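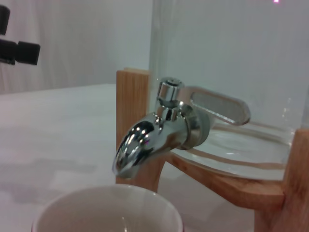

컵에 음료 한 잔 따르는 일을 맡기려고 로봇을 들여놓을 집은 없을 것이라고 Ximena Villalba는 당 평가실에 보내온 의견서에 적었습니다. 사람이 레버를 누르고 떼는 데에는 생각조차 필요하지 않으며, 그런 동작을 기계가 해냈다고 보고하는 것은 가사 노동의 무게를 잘못 짚는 일이라는 취지였습니다. 평가실은 이 지적에 일부 동의합니다. 다만 레버 하나를 알맞게 누르고 알맞게 떼지 못하는 기계가 세탁물이나 식기를 맡을 수 있다고 보기는 어려우므로, 이번 평가에서도 음료 따르기를 첫 과제로 두었습니다.

Gisthorpe 생활기술평가실 사용 평가
대상 제품: Clilberg 양팔형 가정용 작업 로봇 Enano
게시: 2021-10-12

평가의 범위

Enano는 탁자 위 작업을 전제로 설계된 양팔형 로봇입니다. 제조사는 가정과 소규모 작업장을 함께 판매 대상으로 제시하고 있으며, 평가실도 이에 맞추어 가사 과제와 작업장 과제를 섞어 구성하였습니다. 과제는 모두 6종으로, 음료 따르기, 수건 개기, 식기 옮기기, 탁자 닦기, 소형 부품 분류, 포장 상자 닫기입니다. 평가 기간은 2주였고, 기간 중 제조사 직원은 입회하지 않았습니다. 설치와 초기 교정은 제공된 설명서만을 따랐습니다.

본 평가는 개별 기능의 최고 성능을 측정하는 시험이 아닙니다. 일반 사용자가 제품을 들여놓고 일상적인 일을 맡겼을 때 어느 정도까지 손을 떼어도 되는지를 살폈습니다. 따라서 한 번의 훌륭한 수행보다 반복 수행에서의 일관성을, 수행 속도보다 실패 이후의 처리를 무겁게 보았습니다. 탁자와 조명은 과제마다 동일하게 유지하였고, 물건의 위치는 회차마다 조금씩 바꾸었습니다.

음료 따르기

사용한 용기는 나무 받침대에 올린 투명한 유리 디스펜서로, 아래쪽에 광택 있는 크롬 꼭지가 달려 있습니다. 흰 컵을 꼭지 밑에 두고, 꼭지 위의 레버를 조작하여 음료를 받은 뒤 다시 잠그는 것까지를 한 회의 수행으로 정하였습니다. 목표량은 약 300밀리리터로 하였습니다.

이 과제에서 어려운 부분은 유리와 크롬입니다. 투명한 벽은 뒤쪽 배경을 그대로 통과시키고, 연마된 금속 표면은 주변을 비춥니다. 카메라에 의존하는 기계로서는 물체의 경계를 잡기가 까다로운 조건입니다. Enano는 초기 회차에서 꼭지의 몸통과 레버를 혼동하여 레버 앞쪽의 빈 공간을 누르는 동작을 몇 차례 보였습니다. 교정을 다시 실시한 뒤에는 같은 오류가 크게 줄었으나, 창가의 빛이 강해지면 다시 나타났습니다.

레버에 손끝이 닿은 뒤의 동작은 안정적이었습니다. 누르는 힘이 갑자기 커지지 않았고, 받침대가 밀리는 일도 없었습니다. 잠그는 동작 또한 대체로 정확하였습니다. 다만 컵에 담긴 양을 판단하는 능력은 미흡합니다. 제품은 수면의 높이를 읽어 멈추는 방식과 정해진 시간이 지나면 멈추는 방식을 함께 제공하는데, 흰 컵에 투명한 음료를 받는 경우 앞의 방식은 신뢰하기 어려웠습니다. 평가실은 결국 시간 방식으로 전환하였습니다. 이 방식은 용기에 남은 음료가 줄어들면 흐르는 속도도 느려진다는 점을 고려하지 않으므로, 용기가 비어 갈수록 컵에 담기는 양이 적어집니다.

한 잔을 받는 데 걸린 시간은 컵의 위치를 확인하는 단계부터 레버를 잠그는 단계까지 90초였습니다. 손님을 맞이하는 자리에서 쓰기에는 긴 시간입니다. 반면 거동이 불편한 사용자가 혼자 있는 시간에 물을 마시려는 경우라면 받아들일 수 있는 수준으로 판단합니다. 이 경우에도 채워진 컵을 사용자의 손이 닿는 곳까지 옮기는 일은 별개의 과제이며, Enano는 가득 찬 컵을 옮길 때 가장자리로 음료를 흘리는 경우가 잦았습니다.

수건 개기

수건은 제조사가 소개 자료의 앞머리에 내세우는 과제입니다. 평평하게 펼쳐 둔 수건을 반으로 접고 다시 접는 동작은 무리 없이 수행하였습니다. 접힌 모서리가 조금 어긋나는 정도는 실사용에 지장이 없습니다.

문제는 건조기에서 꺼낸 상태 그대로 뭉쳐 놓은 수건입니다. Enano는 모서리를 찾기 위해 수건을 들어 올렸다가 내려놓는 동작을 되풀이하였고, 모서리 대신 가운데 주름을 잡은 채 접기를 시작하는 일이 적지 않았습니다. 사람이 수건을 한 장씩 펴서 놓아 준다면 결과는 좋아지지만, 그렇게 할 바에는 사람이 바로 개는 편이 빠릅니다. 큰 목욕 수건은 팔이 닿는 범위를 넘어서므로 처음부터 대상에서 제외하는 것이 좋습니다.

식기 옮기기와 탁자 닦기

접시와 컵을 건조대에서 선반으로 옮기는 과제에서는 물건의 종류에 따라 결과가 뚜렷하게 갈렸습니다. 손잡이가 있는 컵은 안정적으로 잡았고, 얕은 접시는 건조대 살 사이에 끼어 있을 때 잡는 각도를 찾지 못하고 멈추는 경우가 있었습니다. 멈춘 뒤에는 음성 안내와 함께 도움을 요청합니다. 무리하게 당기지 않고 멈춘다는 점은 높이 평가합니다. 그러나 요청을 무시하고 두었을 때 다음 물건으로 넘어가지 않고 그 자리에서 계속 기다리는 동작은 개선이 필요합니다. 저녁에 일을 맡기고 잠자리에 든 사용자는 아침에 거의 그대로인 건조대를 보게 될 수 있습니다.

탁자 닦기는 이번 평가에서 가장 만족스러운 과제였습니다. 지정한 구역을 빠짐없이 지나가며, 물건이 놓여 있으면 한쪽 팔로 들어 올리고 다른 팔로 그 밑을 닦습니다. 행주를 헹구고 짜는 일은 하지 못합니다. 마른 부스러기를 모으는 용도로는 쓸 만하고, 끈적한 얼룩에는 적합하지 않습니다.

작업장 과제

소형 부품 분류에서는 Enano의 위치가 비교적 분명하게 드러났습니다. 같은 부품이 같은 자리에서 공급되는 조건이라면 Dreßler의 고정형 팔이 훨씬 빠르고, 작업자가 신경 쓸 일도 적습니다. Enano의 장점은 부품의 종류가 자주 바뀌는 작업대에서 나타납니다. 새 부품을 등록하는 절차가 간단하며, 작업자가 팔을 직접 잡고 몇 차례 시범을 보이면 비슷한 동작을 곧 따라 합니다. 다만 윤이 나는 와셔와 얇은 금속판은 겹쳐 있는 것을 한 장으로 잘못 인식하였습니다. 음료 꼭지에서 관찰한 문제와 뿌리가 같은 것으로 보이며, 금속 부품을 주로 다루는 작업장에서는 도입 전에 실제 부품으로 시험할 것을 권합니다.

포장 상자 닫기는 날개를 접는 단계까지는 잘 진행되었습니다. 두꺼운 골판지에서는 접었던 날개가 다시 일어나는 일이 있었고, 이때 먼저 접은 날개를 누른 채 다음 날개를 접는 순서를 스스로 찾아내지 못하였습니다. 시범을 다시 입력한 뒤에는 해결되었습니다. 테이프 부착은 별도 부속이 필요하여 평가하지 않았습니다.

설치, 소음, 안전

설치에는 튼튼한 탁자가 필요합니다. 가벼운 접이식 탁자에서는 팔이 빠르게 방향을 바꿀 때 상판이 흔들렸고, 이 흔들림이 위치 인식에 영향을 주었습니다. 설명서의 번역은 전반적으로 무난하나 교정 단계의 그림이 작고 순서가 모호합니다. 교정이 어긋난 상태에서도 제품이 경고 없이 작업을 시작한다는 점은 반드시 보완되어야 합니다.

구동음은 대화에 방해가 되지 않는 수준입니다. 손을 팔 사이로 넣었을 때 정지하는 기능은 모든 회차에서 작동하였습니다. 정지 버튼은 몸체 뒤쪽에 있어 벽에 붙여 설치하면 누르기 어렵습니다. 평가실은 벽과 간격을 두고 설치하였습니다. 액체를 다루는 작업에서는 손끝 덮개를 씌우도록 되어 있는데, 이 덮개는 기본 구성품에 들어 있지 않아 따로 구매하여야 합니다. 음료 따르기를 대표 기능의 하나로 소개하는 제품으로서는 적절하지 않은 구성입니다.

가사 노동을 맡길 수 있는가

Villalba의 의견서에는 한 가지 물음이 더 있었습니다. 기계가 일을 마칠 때까지 사람이 곁에서 지켜보아야 한다면 그 시간은 누구의 노동으로 계산하느냐는 것입니다. 평가 기간 중 기록을 다시 살펴본 결과, 담당자가 완전히 자리를 비울 수 있었던 과제는 탁자 닦기뿐이었습니다. 음료 따르기는 컵을 놓아 두고 치우는 데 사람이 필요하였고, 수건 개기는 앞 단계의 준비가 필요하였습니다. 식기 옮기기에서는 도움 요청에 응할 사람이 같은 집 안에 있어야 하였습니다.

이를 근거로 평가실은 Enano를 가사 노동을 대신하는 제품으로 분류하지 않습니다. 특정 동작이 신체적으로 어려운 사용자를 보조하는 기기, 또는 품목이 자주 바뀌는 소규모 작업대의 보조 장비로 보는 것이 타당합니다. 해당 용도에 한하여 조건부로 권장하며, 일반 가정의 구매는 권장하지 않습니다.

구매를 검토하는 기관에 대한 안내

실제로 사용할 용기와 식기, 부품을 준비하여 시연을 요청하시기 바랍니다. 투명하거나 광택이 강한 물건이 포함되어 있다면 낮과 저녁의 조명에서 각각 확인하여야 합니다. 음료 디스펜서를 사용할 기관은 레버의 모양과 누르는 방향을 미리 제조사에 알리는 것이 좋습니다. 돌려서 여는 방식의 꼭지는 현재 판매되는 소프트웨어에서 지원되지 않습니다.

Clilberg는 수면 인식 기능과 교정 경고를 보완한 갱신판을 오는 January 일정, 즉 내년 1월에 배포할 예정이라고 평가실에 회신하였습니다. 갱신판이 배포되면 음료 따르기와 식기 옮기기 과제를 같은 조건으로 다시 실시하고, 결과를 이 글의 하단에 추가하겠습니다.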